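Feb 15, 2026

Went to the open day at Tuletis this afternoon. It's out past Mostosthorpe, in one of the long low buildings that used to belong to the Chiriac furniture company. You can still read the old name over the loading doors if you know where to look. Left the house at noon because I thought parking would be bad, and it was. Ended up behind the tire place and walked back along the road, which has no sidewalk for the last part.

At the door they gave us stickers with a group color on them. Mine was yellow. There were 30 people to a group and we had to wait in the lobby for the green group to come out. Coffee was free. The cookies were gone already except for the coconut ones.

The first stop was a talk in what they call the front room, with folding chairs. A woman from the company went through what they do, which is teach machines to handle household things, mostly cloth. She said cloth is harder than boxes or bottles because it never lies the same way two times. I knew that from folding fitted sheets, but I hadn't thought of it as an engineering problem. She showed a chart with a lot of small print and said they want 2000 good runs of each task before they try training on it. A run is one person doing the job once, start to finish. A man behind me asked if that meant somebody had folded 2000 towels. She said yes, and that it was more than one somebody.

Then we went through to the work area. It is smaller than I expected. Black drapes, metal rails, cables taped down along the floor, a smell like a new carpet. We had to stay behind a rope and put our phones on silent. The job this week is socks. The people doing it don't use their fingers on the sock at all, they hold a gripper in each hand and do everything with the jaws, so that what gets recorded is something a machine could do with the same jaws later on. 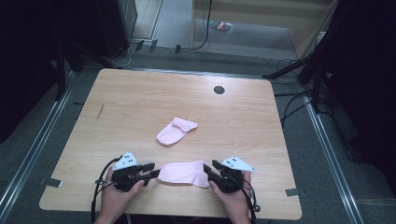 I had assumed it would be quick work. It isn't, or it wasn't while we were there. You have two clumsy pincers and a soft little thing that bunches up as soon as you touch it. I tried to imagine doing it for a whole shift and my wrists hurt thinking about it. The guide said they change over every 30 minutes and that most people get much better by the second day. She also said the good runs are the boring ones. If you hurry or show off, it gets thrown out.

Somebody asked why they bother with socks when nobody would buy a robot to do socks. The answer was that socks are cheap, small and easy to reset, and the same motions come up in other things, like pulling a sleeve straight. Next is pillowcases. After that they have an agreement with Birkholm, the hotel laundry over by the river, to try hand towels on site in June. She wouldn't say much about that one.

The third stop was a turn for us. A table had been set up in the hallway with a pair of practice grippers, no recording, and a dishcloth. I waited in line 5 minutes and got it folded in half, badly — one corner kept slipping out of the left jaw. The squeeze is stiffer than it looks. A girl ahead of me, maybe ten, did it in one go and then did it again. I think it helps to have small hands, or else no habits.

The last part was a robot arm doing the dishcloth by itself. It worked the first time and dropped the cloth the second time. The guide let it try again and it got there, slowly, with a long stop in the middle where it seemed to be doing nothing. People clapped. I did too, though I would still take the girl over the arm.

I asked about jobs on the way out, for my nephew. They hire for the recording work in batches, no experience needed, and there's a form on the website. Sitting or standing, your choice. I wrote the pay on the back of my parking slip and now I can't find the slip.

Home by 4. My shoes were muddy from the roadside and I left them on the porch. Did a load of darks and folded it at the kitchen table, and paid more attention than usual to how I do the socks. I pinch the toe with the left hand every time. Never noticed before.

Need to call about the gutter tomorrow, and look for that slip in the car.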